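3. Workspace and Object Set
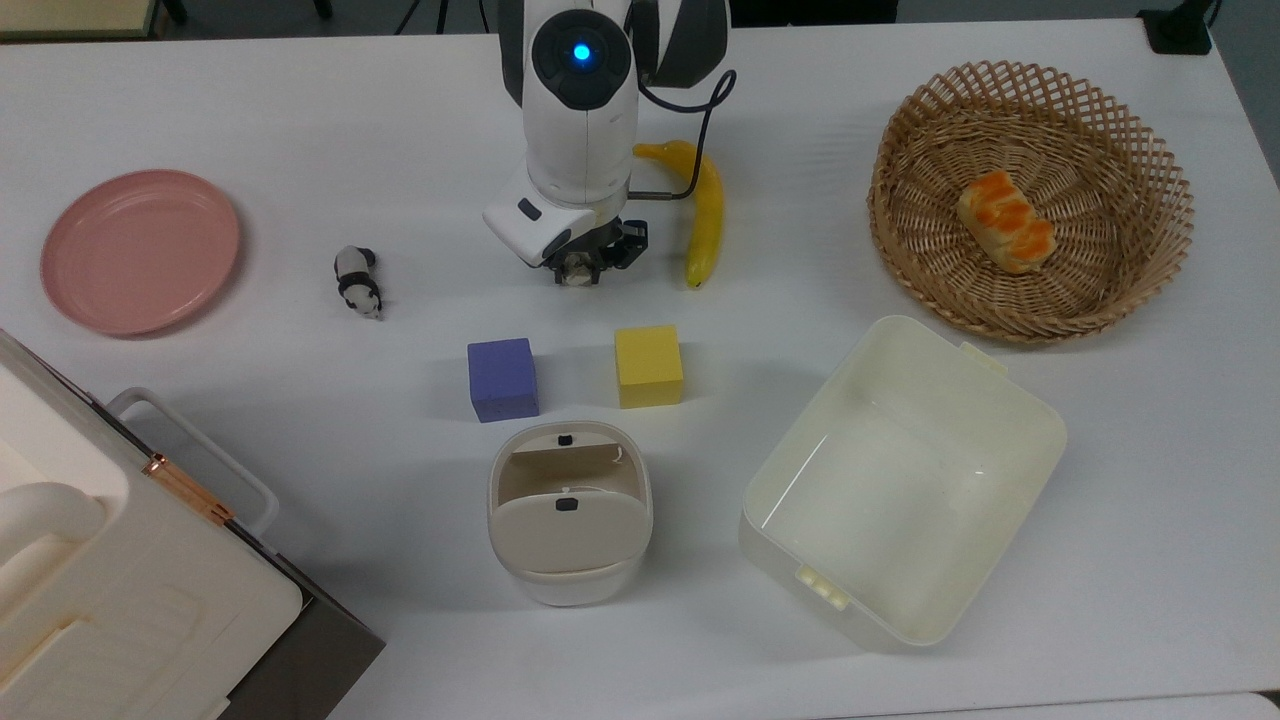 Figure 3. The Lestar bench with the arm in its waiting pose.

The build described in this paper lives in Semerum, a shared workshop whose other members mostly make chairs. Space is rented by the bench, and our bench was the one next to the bandsaw, a fact that shaped the vibration filter in Section 4 more than any theory did. We call the whole assembly Lestar: arm, mount, gripper, and the laptop that complains about them. The object set was chosen by raiding kitchens and toy boxes, and we make no claim that it stands for the world's objects at large. It does cover the shapes that gave us trouble. A foam cube forgives almost any grasp, and both the purple-blue one and the yellow one in Figure 3 were in use from the first week. The toy banana forgives very little. Its curve means that a grasp placed a finger's width too far toward either end tends to turn the fruit instead of lifting it, and the planner was slow to take the hint.

Containers were picked for their rims. The pink plate has a low one, the cream-colored bin a tall one, and the wicker basket has open sides that our depth estimates treated as a rumor. The small trash bin, with its swinging flap, was added by the second author, Yasmine Farouk, over the objections of the first. Placing a cube in it is scored separately from the other tasks, under a heading the lab notebook gives as "optimism."

3.1 Cable routing

The cable leaves the side of the arm in a free loop and returns toward the gripper. An earlier version was tied down along the links, which looked far more professional and pulled itself out of its socket whenever the wrist turned past its middle range. The loop costs us some clear space on the right side of the arm. It can also cross in front of an object from the camera's point of view, as it does with the banana in Figure 3, and we left such views in the training set. Removing them would have meant looking through over 4,000 stills by hand, and the bandsaw was in use.

3.2 Procedure

Each trial begins with the gripper open and pointing down. The operator names one object and one container, starts the Plimoleck control script, and steps back — a habit adopted in October, after the incident with the mug. A trial ends when the object is released or after 11 seconds without motion, whichever comes first. We ran 137 trials in this manner. Objects were put back by hand between trials without reference to a template, so their positions vary as much as the operator's patience did. Trials interrupted by sawdust on the lens were repeated and are not included in the total.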